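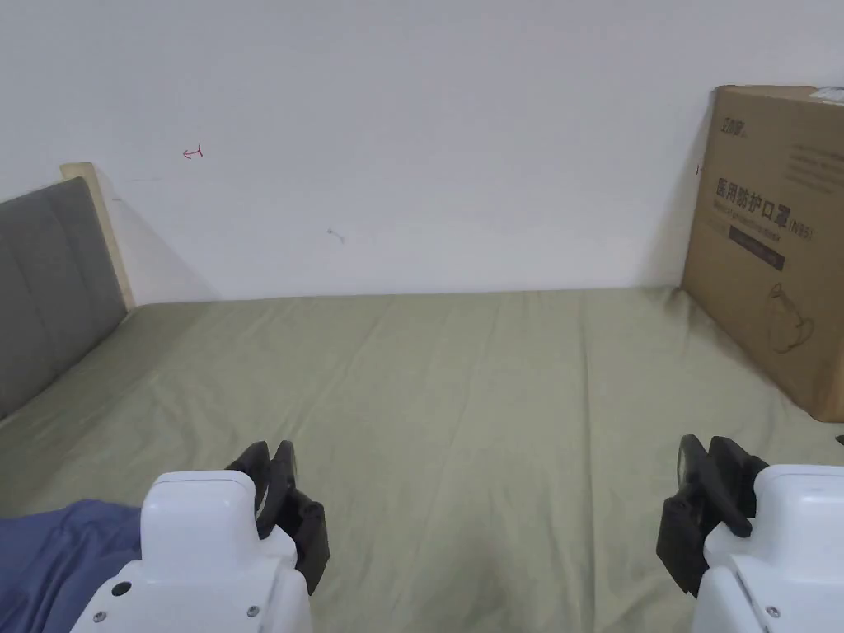 Thursday, back bedroom. Green sheet on, mask box still up on the bed.

Up at six thirty. Coffee, two slices of toast, then straight to the back bedroom before I could find something else to do. Thandeka Mathebula comes tomorrow night and stays until she gets the keys to her place in Pristhorpe, so the room has to be usable.

The fitted sheet took two tries. I had the long side on the short side the first time. It still has wrinkles in it and I am not going to iron a fitted sheet. The mattress goes right up against the wall, so the far corners have to be done by kneeling in the middle and reaching down.

The big N95 carton is the main problem. It is too tall for the closet shelf and I don't want it in the hall again. Kwok-wai Lai said he would take it for the clinic, but he said that last month too. Called him at nine and left a message. If he doesn't come by Saturday it goes down to the basement.

Looked at the wall while I was in there. There is a little red arrow drawn in pen, and a gray smudge near the middle. I tried a damp cloth on the smudge for a minute and gave up. Oluf Damgaard has half a can of white left from his kitchen, but his white is probably not our white. 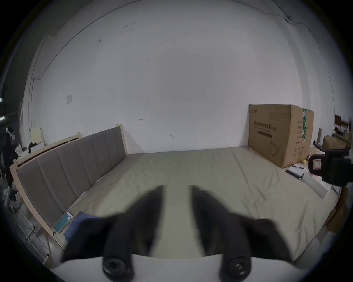 The headboard I did with the brush attachment, going down each seam of the padding. Slow work, and my back felt it. The wood along the top only needed a wipe. I like that headboard better than the one in our room. It came from Brollari, with 40 off for a scratch I have never found.

Lunch was leftover soup. Paid the Bjarnason bill, 446, more than last winter. Efthymia called to ask if I could sit with her mother on Sunday and I said yes.

Still to do in the bedroom: pillowcases, the lamp from the den, an extension cord, some hangers. Thandeka sleeps cold, so I should get the heavy blanket out and air it. Need to ask her if she wants the desk or more floor.

Bed at ten. Rain started just after.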